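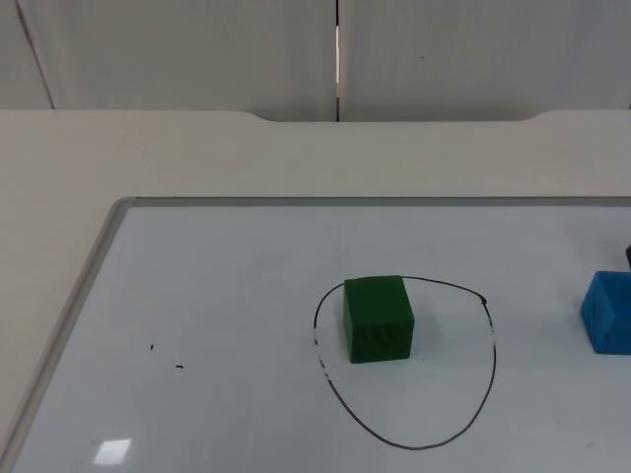 What is a marked-area rule in robot handling work?

It's a written rule saying where an object has to end up, and how you decide whether it got there, when the target is a shape drawn or taped on the work surface. Most people I know just call it the loop rule.

I've kept this article going on our little robotics wiki for a good while now, and it has grown a bit wild, so bear with me! Liv Haugland wrote the first version for the Brunthorpe bench notes, Jarmo Vuorinen rewrote the scoring part, and I've been fiddling with the rest ever since.

Where the rule comes from

Every workshop I've visited had its own version. At Brullberg they counted a block as in if any bit of it touched the inside of the line. At Galtow they wanted the whole footprint inside with clear board showing all the way round (strict, but you get used to it). When the two groups tried to swap results they found they couldn't compare a thing, and Jytte Þorgeirsson ended up going back through 2969 logged attempts to sort them again. She found 136 that changed from pass to fail depending on whose wording you used. That's when we started writing it down properly.

The usual wording

The version we use on the wiki goes like this. An object is in when its whole base lies inside the inner side of the line and nothing is holding it. If the base sits on the line, that's a separate result called on line, and you log it as such. You don't round it up to a pass because it's nearly lunchtime. Anything else is out, even if it's only a whisker away.

Note the word base. From a low angle the top of a block can look as though it's over the line when the bottom is well clear, and two people standing at different corners of the bench will argue about it for ages. I've been one of those people, more than once. Judge from straight above if you possibly can.

Hand-drawn lines

I'm fond of a marker and a whiteboard for this sort of thing – quick, cheap, and you can change the target in seconds. But a hand-drawn line has its own troubles, and the rule needs to cover them. Where the pen skips, we treat the gap as if the line carried straight on between the two ends. Where there's a blob, the inner side of the blob counts. Don't touch up a line halfway through a set. If it really has to be redrawn, close the set and open a new one, even if you've only got three attempts in it.

Stray specks elsewhere on the board can stay, as long as they stay for the whole set. Borghild Westerberg wipes hers clean every time and says I'm a slob. Fair enough.

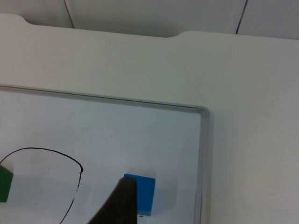 Contact is the other thing people trip over. Our rule says an attempt isn't finished until the finger or gripper has come fully away from the object, and the result is judged after that. Blocks can shift a little on release, especially light ones on a shiny surface, so a reading taken too early isn't worth much. Märta Magnusson likes a slow count of five before she looks, and I've pinched that habit for myself.

You should also say beforehand whether pushing is allowed. Some tasks want a proper pick and place, others are happy with a shove along the board. Both are fine! Just put it in the task sheet, along with which object is meant to move and which should be left alone. If the wrong one gets bumped, even slightly, write that in the notes column whatever the main result was.

Speed near people

The loop rule doesn't cover safety, and I get asked this a lot. Keep your site's own risk assessment and the arm maker's manual to hand. Hands stay off the bench while the arm is live, and whoever is resetting the blocks has the stop button with them.

Keeping records

The Fiadzo sheet is the one most of us fill in. It has a column each for in, on line and out, one for contact, and one for notes. Sets of 195 attempts are normal at Brunthorpe, though there's no rule about size and I've never got through that many before tea. Write the camera position at the top of the sheet, and mark any change of pen, board or block as you go. Liv keeps the old paper sheets in a cupboard by the door, if anyone wants to check a Monday set against the typed-up copy.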